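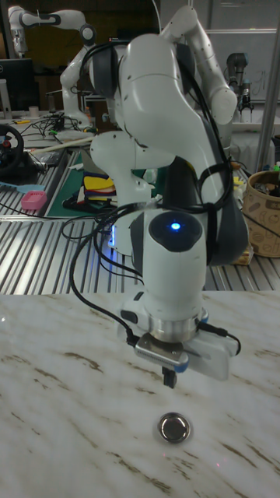

Marble-pattern top with the small silver disc lying flat, rails behind.

Sunday, started late. Bench day. Wanted the top sorted before the Pons pieces come in, got maybe half of it.

Top first. Wiped down with the Dimix spray, then plain water, then dry cloth. Dimix leaves a film if you don't do the water pass, found that out again. Wait 20 minutes before putting anything down on it. Smear test with a finger after, fine everywhere except the near right corner, did that one over.

The veins are a pain. Light grey and brown on white, all on the diagonal, and every crumb or scratch hides in them. Spent a stupid amount of time scrubbing at a brown streak that is part of the pattern. If you are looking for dirt use the hand lamp held low from the side, overhead light is no good for it.

Edges: one spot at the back where my sleeve kept catching. Took it down with 600 grit, wet, couple of minutes, wiped the slurry straight off. Don't go coarser. Corner pads checked, none loose.

Level. Long level across the width good, front to back a hair low at the front. Slipped a second Pralto shim under the front left foot and it came up. Checked again after lunch and it had stayed put. Did not glue it, want to see a week of use first. If it walks, glue.

Disc. Small, round, shiny, raised rim, everybody calls it the bottle cap and so will I. Lies flat either way up, but rim up it catches a thumbnail much better. Slides too easily on the clean top – one flick and it was on the floor. Went much less far before I cleaned, so there was grease under it all along and the old slide notes are probably not worth much. Will redo them:
rim up, dry top
rim down, dry top
rim up, after Dimix only (no water)
Same start mark each time please. Pencil mark, not the marker, the marker took forever to get off.

Shine is the other problem. The cap goes nearly white at some angles and then against a white top you lose the outline. Faint reddish specks of light on the marble too, to the right of the cap and a bit below it. Not dirt, don't scrub. Have not traced them. Turn things off one at a time next time and write down which one does it.

Lamp dimmer was at full when I came in. Set it to 58, looks OK by eye, rim shows up as a line again. Left a bit of tape by the knob with the number on it. If you change it, put it back or write the new one on the tape.

Rails behind. The aluminum grooves collect everything. Ran the narrow brush down each slot and vacuumed after, got out swarf, a washer, a lot of fluff and the 2 mm hex key I'd already reordered. Cancel that order if it hasn't gone. The rails throw back a lot of light as well, bright lines all along them. Thought about laying the black felt over but then you can't get at the slots for clamping. Burel list slot covers in grey, matte, cut to length – ask for a sample before buying a whole box. Need to measure the groove width properly, calipers were in the other room and I didnt go get them.

Storage for the cap: it has been living loose in the drawer and that's how it got the scuff on the rim. Put it in the little tin with foam, label on the lid. Pons pieces get their own tin, don't mix, they look too much alike once they are out of the bag.

To do
– slide notes again, all three conditons
– find source of the reddish specks
– calipers on the rail grooves, then write to Burel
– more lint free cloths, last pack is open
– look at the front left shim

Stopped at six. Top left clean, please no coffee on it.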